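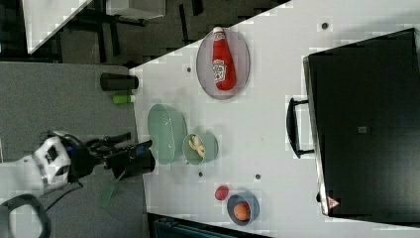

Progress report: ceasefire monitoring support, Surden district

Period covered: January to June
Prepared by the Skirner field office for the Huenchumán Fund

1. Summary

The ceasefire along the Surden line held for most of the period. Monitors logged 148 incidents, nearly all of them small-arms fire at night, and 28 were serious enough to be passed to the joint liaison office the same day. There were no incidents involving artillery after March. Two observation posts were closed for part of April when the road to Trirnier flooded.

2. Patrols and reporting

Day patrols ran on the full northern route from February. The southern route was cut short by both sides' checkpoints until late March, and we still do not have agreed access to the last stretch before the river. The liaison office has asked for this in writing twice. The commander on the eastern side says he is waiting for orders.

Reports now go out by 7 a.m. In the last period they were often held until noon while the two language versions were checked against each other. We now send the first version at once and the second when it is ready — neither side has objected so far.

3. Mine clearance and marking

The clearance contractor finished the school road at Trirnier and handed it over in May. A further 200 metres of farm track was marked but has not been cleared. The contractor lost five weeks when its detector licences were held up at the border. It expects to start on the track in August, after the hay is in.

One unexploded mortar round was found behind the grain store and destroyed where it lay. Windows in two houses were broken and the owners have been paid.

4. Work with residents

Safety talks reached 2537 residents in the villages on both sides of the line. Attendance was poor in the upper valley, where people were told by local officials that the talks were connected with conscription. We have since changed the leaflet and will repeat those sessions in the autumn.

5. Spending

Spending is below budget on fuel and above it on vehicle repairs. One of the armoured cars needs a new gearbox and will be off the road until September. We ask to move the fuel underspend to the repairs line. A revised table is attached as Annex B.

6. Next period

Access to the river stretch remains the main task. We also plan to reopen the second night post, provided the liaison office can supply radio operators — it is short of them at present. The next report is due in January.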